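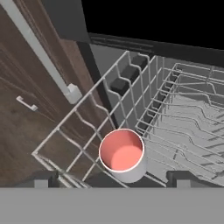 Page last changed: May, version 2

Gripper trials in the simulated kitchen

On this page we collect pictures from our comparison of two grippers, the Filel and the Stuvard. All trials run in the same virtual kitchen, with the Vusero controller and the same arm model, which we call Marty. The task is always to bring dishes out of the dishwasher rack and put them on the counter. We made 170 trials with each gripper.

The first picture is the view from the wrist camera. The white cup stands in the rack between the two fingers. From this camera it is easy to judge the side distance to the cup, but the depth is more difficult, and for this we use the room camera also.

With the wide fingers, the wires of the rack were our biggest problem. We stopped 62 trials because a finger touched a wire. After this we made the approach slower and set the starting point 16 mm higher - it helped, but not for the plates row.

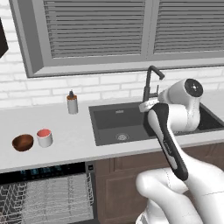
Room camera: the arm over the counter, with the bowl and the cup at the left and the dishwasher open.

The room camera is good for planning the path near the faucet. Its weak side is the rack, which the arm can easily hide when it reaches down. We will add the results with bowls when they are checked.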